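Sun 8 August

Back on the Katach replay tool, and the timestamps are finally behaving! The left gripper stream was lagging the head camera by 90 ms (my fault, I'd left the old buffer setting in since March), so every grasp label landed late. Fixed that, reran 50 cloth episodes, and only 3 still get flagged.

The segmenter is the next headache. It wants a clean open/closed signal, and with bunched-up cloth between the jaws the width reading never gets to zero – so it thinks we're still closing.
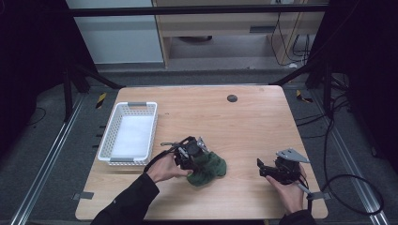

I'm going to try a velocity threshold instead of a width one, then run it on 100 episodes overnight. Config is in the Edska branch, please don't merge it yet.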